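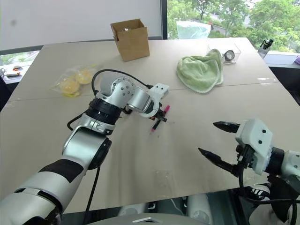
How to beat the Clutine boss in Skella without grinding

Jun 3, 2020

I've been playing Skella since it came out in February and I still think Clutine is the best fight in it. She's also where most people get stuck! You can beat her at a fairly low level, and I had a great time working out how.

What you need

At least 900 health, the Sotamo shield (the chest behind the waterfall, bring a rope) and 300 gold for potions. Skip the big fire sword. It's lovely, but the swing is far too slow for this fight.

Step 1: Set up your buttons

Go into Options, then Controls, and move dodge to a shoulder button. You'll be dodging and blocking almost together, and doing both with one thumb is miserable. While you're there, turn camera shake off.

Step 2: Learn the first phase

Clutine opens with two sweeps and a stab. Block the sweeps, dodge left on the stab, then hit her twice - never three times, however tempting it looks.
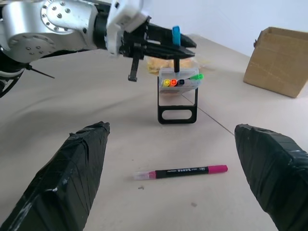 Keep doing that until her health bar turns orange. If she jumps back to the pillars, drink a potion and let her come to you.

Step 3: Survive the second phase

Now she calls up the ice rings (gorgeous, by the way). Run towards her and roll through the first ring just as it reaches your feet. Stay close after that, as the later rings start behind you. Her stab gets faster too, so dodge when her elbow goes back and don't wait for the flash.

Step 4: Finish her off

With a sliver of health left she kneels. Use your charged attack straight away. Mine did 273 damage, which was plenty, and you get the key to Þorgeirsson Keep plus 1409 gold to spend on the way.
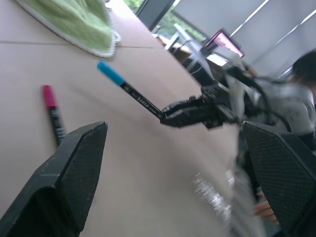 Deepak Nautiyal: Dodging right works on the stab as well if you've got the light boots on. Took me four goes with your button layout, thanks!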